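Flistau Planning and Perception Software: Progress Report to the Maruyama Fund

Reporting period: second half of the grant year

1. Purpose of this report

This report sets out the work completed on the Flistau software under the current award, the results obtained in simulation, and the changes we request to the remaining work plan. Financial statements are sent separately by the Castthorpe grants office.

The period was given mainly to the kitchen countertop tasks, in which two arms share one work surface and must handle containers and small appliances without entering each other's space. All results reported below come from simulation. Hardware trials belong to the next period and are discussed in section 4. 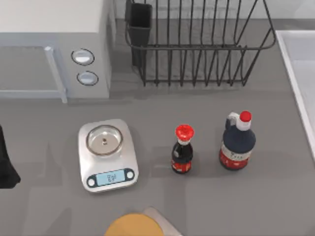
Prepared by Kanako Nishimura and Kenta Oda
Bullora Software Group, Castthorpe
Submitted 2025-01-05

2. Work completed

2.1 Planning. The planner now treats the two arms as a single system when their reachable areas overlap, and as separate systems otherwise. The earlier version planned one arm first and asked the second to wait, and long idle periods were common. Requests to move a bottle toward the scale are now checked against the position of the other arm before any motion is issued. If no safe path is found within the time limit, the planner returns a stated reason to the task layer, which may choose another grasp or another order of steps.

2.2 Perception. Work concentrated on three kinds of object that gave poor results in the first period: clear glass, thin wire and dark containers. The glass bowl on the kitchen scale remains the hardest case, as the metallic platform shows through it and depth estimates tend to fall on the wrong surface. The wire dish rack was formerly reported as a solid block, which closed off space that the arms could have used. It is now represented by its outline and its individual wires. The two red-capped bottles are told apart by shape and size, and the larger one is assigned a grasp at the handle.

2.3 Reading the scale. A separate module reads the display on the scale and passes the value to the task layer. Small digits continue to cause errors when the camera is placed high. We have added a confidence value to each reading, and a low value causes the reading to be repeated.

2.4 Tooling. Each simulated run can now be replayed from its log with the planner decisions shown beside the camera view. Scene settings, software version and random seed are saved together. The Maruyama reviewers asked for this in their comments on the first report.

3. Results

The evaluation set consists of 1371 simulated runs. Of these, 1000 used the standard countertop layout and the remaining 371 used altered positions for the bottles, scale and rack. The joint planner was used throughout. A total of 44 runs ended in contact between the two arms. Every one of these has been replayed and assigned a cause, and most were traced to a delay in updating the position of the second arm after a grasp was changed. A correction has been written and is under test.

Full evaluation takes 72 hours on the present computers. This limits how often the complete set can be run, and routine changes are checked against a smaller set.

4. Open issues and next period

Pouring remains behind schedule. The model of liquid flow from a narrow spout is too simple to support claims about the amount delivered, and no pouring results are included in this report.

Hardware trials at Castthorpe depend on the delivery of the second arm mount. Software interfaces for the trials are complete and have been reviewed by Kenta Oda.

5. Request to the Fund

We ask that the pouring milestone be moved behind the first hardware trial, with no change to the total award. A revised schedule is attached as Annex B. Questions on sections 2 and 3 should be directed to Kanako Nishimura.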